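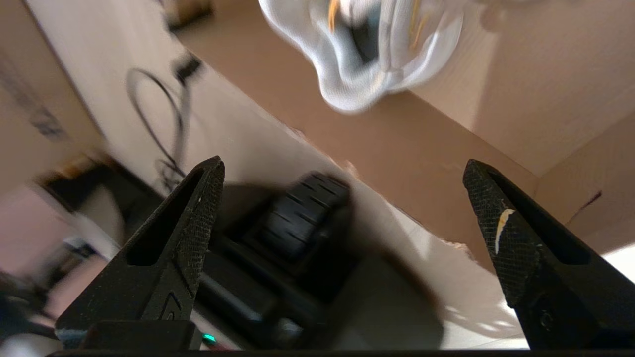 A black ribbed object on a dark block, between two gripper fingers.

Please Let Me Read the Instructions

When I moved to Dultley, I could already read a newspaper in English. I could follow the evening news if the speaker was not in a hurry. What I could not do was put together a chair. The paper that came with it had no words at all, only a round man with a smile, and in one drawing he was not smiling, and I did not understand what he had done wrong.

I want to argue for written instructions. People think a newcomer must be happy when the words are gone. The companies say that pictures belong to everyone. I have lived in three countries and I do not agree. A word I do not know, I can look up. An arrow I do not understand, I can only look at longer.

My first coffee grinder in this country was made by Kaver. In its booklet there is a drawing of a hand, a curved arrow and a small clock. Should I turn the part for some time? Should I wait, and then turn it? Is the clock telling me that the work is quick? I tried all three ideas, in that order, and the third one broke the lid. One sentence would have been enough: "Wait one minute before you open the lid." I knew every one of those words in my first year of school English.

My friend Jirayu Klinhom disagrees with me, and I should be fair to him. His mother lives in Saithong and does not read English, and the leaflet in her own language was so badly translated that it told her to "marry the two screws." For her, he says, a good drawing is a kindness. I accept this. A bad sentence can be worse than a good drawing. But his mother did not need fewer words. She needed somebody to be paid for translating them properly, and this costs money, and I suspect the drawings became popular in the offices where the money is counted.

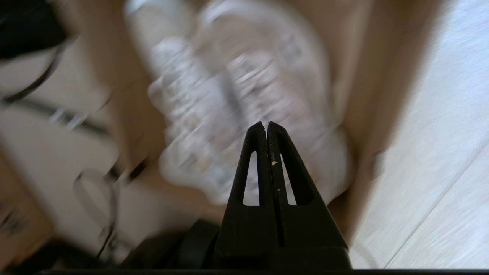

3 min read · 610 words

There is another thing which is lost with the words, and it is the reason. A drawing can show me that I must not put the heater near the curtain. It cannot easily tell me how near is too near, or if the danger is the fire or only the color of the cloth. When I know the reason, I can decide by myself in a case that the booklet did not think of. Without it I am obeying, and I obey badly, as most people do.

I keep an old manual for a Flevik sewing machine which I bought from a neighbor. It has 126 pages, and the person who wrote it clearly loved the machine. In the chapter about thread there is this sentence: "If the thread breaks again, do not be angry with the needle; look first at the spool." I learned the word "spool" from that page. I also learned that somebody, many years ago, imagined me in a bad mood at a table and wanted to help. I have never felt this from a round man with a smile.

I do not ask for 126 pages with each lamp. For a lamp I would be satisfied with half a page. I only ask that somebody sits down and writes the steps in plain sentences, one action in each, with the same name for the same part from the beginning to the end. This last point is important for readers like me. If it is a "bracket" in step two and a "support" in step five, I will search the box for the support until dinner.

Gadisa Gudeta, who taught my evening English class, used to bring manuals to the lessons. He gave us the page and a bag of parts, and we had to build the thing while one student read aloud. We argued a lot about "clockwise." I remember more English from those evenings than from the textbook, and I still own the small shelf I built there in February, with one board upside down. That mistake was mine. The instructions were clear, and I had stopped listening at step four.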